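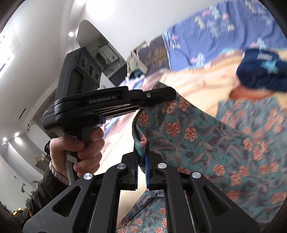

How to Stack Discounts on a Clothing Sale Without Paying Too Much
By Buppha Boonyarit
Updated Wed 18 July

Many online stores let you use more than one discount on the same order, but they do not always tell you in which order the discounts are counted. I have made this mistake myself and paid more than I expected. In this guide I explain the steps I follow when I buy shirts and shoes on sale.

What you need

An account at the store, the promo code, and a calculator. A paper and pencil is also fine.

Step 1. Write down the price before any code

Open the product page and note the sale price. Do not use the crossed-out price for your calculation. At Lendmont, for example, the crossed-out price stays the same for the whole season, and the code is taken only from the sale price.

Step 2. Read the conditions of the code

Look for the small text under the banner. You want to know three things: which brands are excluded, if there is a minimum order, and if the code works on items that are already reduced. A code which says "extra" usually works on reduced items. A code which says "full-price styles" does not.

Step 3. Calculate the discount in the right order

Two discounts are not added together. If a jacket costs $100 and it is reduced by 30%, the new price is $70. An extra 40% is then taken from the $70, so you pay $42. Many people expect to pay $30, and they are disappointed at checkout.

Step 4. Put the items in the cart and wait before paying

Log in, add the items, and leave the page. Some stores send a reminder by email with one more code inside. Kvam did this for me 2 times last November. Please do not wait if your size is almost sold out. 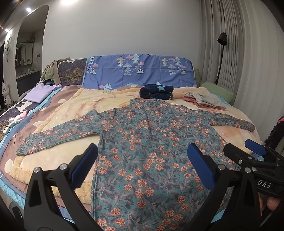

Step 5. Check the shipping limit again

The free shipping limit is often checked after the discount is taken. My cart at Nutonstead was $115 before the code and the limit was $75. After the code it was $69, and shipping was added. I put in a pair of socks for $7 and the total became lower than with the shipping fee.

Step 6. Use points or gift cards at the end

Points work like money in most stores, so enter them after the promo code. At Werkden, 2000 points are worth $20. If the site asks for points first, remove them, enter the code, and add the points again.

Step 7. Save the confirmation

Make a screenshot of the last page before you press the pay button. It should show the code and the final price. If the price goes down again within the return period, send this screenshot to customer service and ask politely for the difference. My colleague Tormod Sjöberg received store credit in this way, although it took him several emails.

A note about returns

When you return one item from a discounted order, the store may calculate the discount again. If you fall under the minimum order, your refund can be smaller than the price you paid for the item. Look for this rule in the return policy before you order two sizes of the same shirt.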